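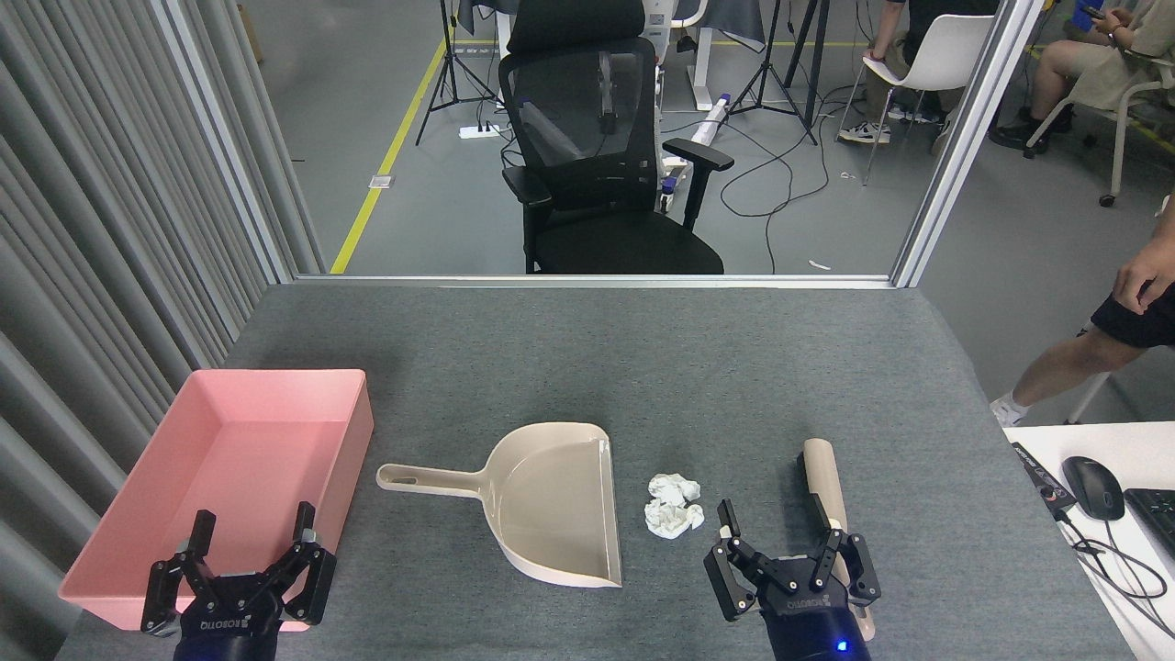

Contra la limpieza por metro cuadrado

Los contratos de limpieza de oficinas se redactan casi siempre en metros cuadrados. El pliego fija una superficie, una frecuencia y un precio unitario, y de la multiplicación de los tres sale una cifra mensual que el cliente puede comparar con la de otro proveedor. La comodidad administrativa del método es indiscutible. Mi objeción es técnica: el metro cuadrado mide el suelo, y el trabajo de limpiar depende solo en parte del suelo.

He revisado pliegos de este tipo durante buena parte de mi vida profesional, primero del lado del proveedor y después del lado del cliente. El último fue el de Trundberg, una empresa de embalaje técnico que ocupa un edificio de dos plantas, con oficinas arriba y bancos de montaje abajo. El pliego asignaba el mismo rendimiento teórico a ambas plantas. La de arriba tenía moqueta, puestos fijos y papeleras individuales. La de abajo tenía pavimento continuo, bancos móviles, recortes de cartón y polvo fino. Aplicar un único coeficiente a las dos equivale a suponer que la suciedad se distribuye por superficie, cosa que cualquiera que haya pasado una escoba por un taller sabe falsa.

La suciedad se distribuye por actividad. Se acumula en los puntos de paso, en los encuentros con la pared, bajo los equipos que no se mueven y alrededor de los contenedores mal situados. Un pasillo ancho y despejado se barre en una fracción del tiempo que exige un rincón con cables. El tiempo unitario varía con el número de obstáculos, la longitud de los perímetros, el tipo de residuo y la distancia al punto de vertido. Ninguna de esas variables figura en el pliego habitual.

Ningsih Oei, que coordinaba el servicio en Trundberg, llevaba un registro propio de tiempos por zona. Lo llevaba en una libreta, fuera del sistema, porque la aplicación de gestión (Konda, bastante extendida en el sector) solo admitía un campo por planta. La libreta mostraba que la zona de corte consumía 160 minutos por turno, frente a los que el pliego le atribuía por superficie, que no daban ni para vaciar los contenedores. La diferencia se compensaba recortando en otras zonas. El cliente pagaba por una limpieza homogénea y recibía una heterogénea, decidida cada noche por quien sostenía la escoba. Funcionaba razonablemente bien, pero funcionaba fuera del contrato.

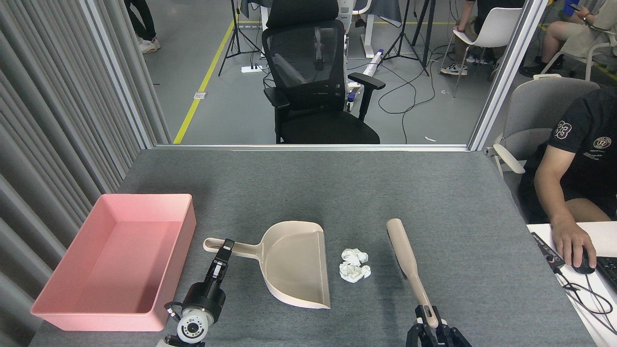

El segundo defecto del método es que deja sin describir el útil. Un pliego detalla marcas de detergente, diluciones y fichas de seguridad, y despacha la herramienta manual con la fórmula «material adecuado». Adecuado a qué, no se dice. La rigidez de la fibra, el ángulo del labio del recogedor y la longitud del mango determinan cuántas pasadas exige una misma cantidad de residuo. Un labio deformado deja una línea de polvo que obliga a retroceder y repetir. Un mango corto traslada el esfuerzo a la zona lumbar. En un turno nocturno esas repeticiones se suman y aparecen después en dos partidas que nadie relaciona con la escoba: horas extraordinarias y bajas.

En la oferta de Chin, una de las empresas que concurrieron a la renovación, el útil manual ocupaba una línea del presupuesto. La máquina fregadora ocupaba una página con diagrama. Entiendo la proporción desde el punto de vista de la amortización. Desde el punto de vista operativo es discutible, dado que la fregadora no entra entre los bancos y la mayor parte del residuo sólido se recoge a mano antes de que la máquina pueda trabajar. Una fregadora que pasa sobre recortes de cartón los convierte en pasta y obstruye el labio de aspiración. El barrido previo es condición del fregado y debería presupuestarse como tal.

La objeción más seria a lo que propongo me la hizo Slamet Ginting, responsable de compras. Sostenía que un pliego por tareas es más caro de redactar, más difícil de comparar y más expuesto a litigio. En lo primero tiene razón. Levantar un inventario de tareas exige recorrer el edificio con quien lo limpia, en el horario en que lo limpia, y eso cuesta jornadas. En lo segundo tiene razón a medias: dos ofertas por metro cuadrado se comparan con facilidad porque omiten lo que las distingue. Sobre lo tercero no tengo datos suficientes, y sospecho que él tampoco. Lo que sí he visto es que los desacuerdos en contratos por superficie se resuelven con la expresión «estado satisfactorio», cuyo significado depende de quién firme la inspección.

Existe una solución intermedia, que es la que defiendo. Consiste en mantener la superficie como base de cálculo y corregirla por zona con 2 coeficientes: uno de obstrucción, obtenido de la relación entre perímetro interior y área libre, y otro de carga, obtenido del peso de residuo retirado durante un periodo de muestra. El primero se calcula sobre plano y se revisa cuando cambia la distribución. El segundo requiere una báscula y disciplina. Mayo es buen mes para el muestreo en edificios de oficinas, por quedar lejos de las vacaciones y de los cierres de ejercicio.

El coeficiente de carga tiene un inconveniente conocido. El papel, el cartón y el polvo fino pesan poco y cuestan mucho de recoger, de modo que el peso infravalora precisamente las zonas que más tiempo consumen. En Stisuslow, un centro de archivo donde aplicamos una versión temprana del sistema, hubo que separar el residuo ligero y medirlo en volumen. La corrección complicó la hoja de registro y mejoró el ajuste. Con todo, el volumen depende de lo comprimido que esté el contenido de la bolsa, y no he encontrado todavía una forma barata de normalizarlo.

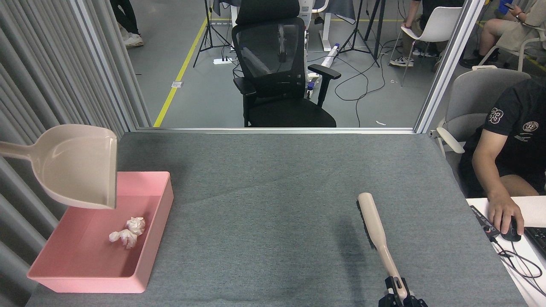 ¿Quién debería tomar las medidas de la muestra, el cliente o el proveedor?

El proveedor, con presencia del cliente en al menos una parte de los turnos. Quien limpia conoce las zonas y maneja el residuo de todos modos; trasladar la pesada a un tercero duplica recorridos y altera el ritmo que se pretende medir. La presencia del cliente sirve para validar el procedimiento. El registro debe quedar firmado por ambas partes y anexarse al contrato, con indicación de la zona, la hora de inicio y la hora de fin.

Queda por resolver la revisión. Un coeficiente fijado al comienzo del contrato envejece en cuanto se mueve un tabique o se traslada un departamento. Propongo revisarlo a petición de cualquiera de las partes cuando el cambio de distribución afecte a una zona completa, y dejar el resto para la renovación. En Trundberg esa cláusula se incluyó en el borrador y desapareció en la versión firmada. La libreta de tiempos sigue en uso.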